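3.2 Labels and the two-basket layout

Items went on the white table by hand before each round. Same mix every time – some fruit, some things from the office drawer – and the baskets were kept identical in style on purpose, so that only the word written in front of a basket says what belongs in it. We wanted labels a person would scribble at home. Lowercase, thin black pen, no printed tags. See Figure 4.
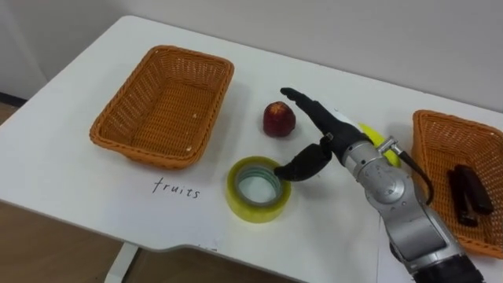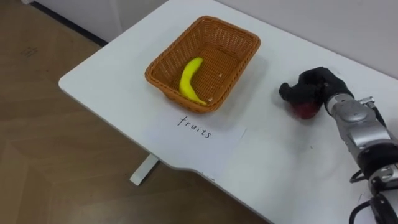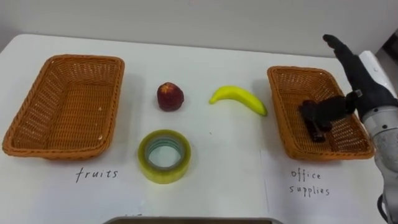
Figure 4. Sorting table with woven baskets and handwritten labels. The "fruits" label is in all three views.

Label wording was settled late. The Etlow pilot used "food" and "other", which was a mess: is a tea bag food? Archie Gourlay, who ran the pilot, logged 55 disputed placements, nearly all of them in "other". Switched to "fruits" and "office supplies" after that. Disputes dropped to 2, both over a wax lemon, since removed from the item pool.

Basket depth matters more than we expected. Deep bins (Jallside set, first week) hid small things under big ones and the end-of-round check took ages. Shallow woven ones are better, contents can be read at a glance. One drawback – the weave holds on to crumbs and lint. Baskets were shaken out between sessions but not between rounds.

Total 959 rounds, of which 577 used the two-label layout; the rest are from the pilot wording and are left out of Table 3. Rounds were dropped if an item rolled off the table, or if a label got smudged past reading. Tape rolls were a problem on the first count when stood on edge, so from the Surnari sessions on they were always set down flat.

Ripe fruit was swapped out as it softened. Bananas went first. We did not control for color or size within the fruit group, wich is a limitation, and apples are over-represented becuase they keep. Following Esfahani we scored only the final basket, not the order things were put away. An item resting on a rim counted as in if more than half of it was over the basket floor, otherwise as still on the table.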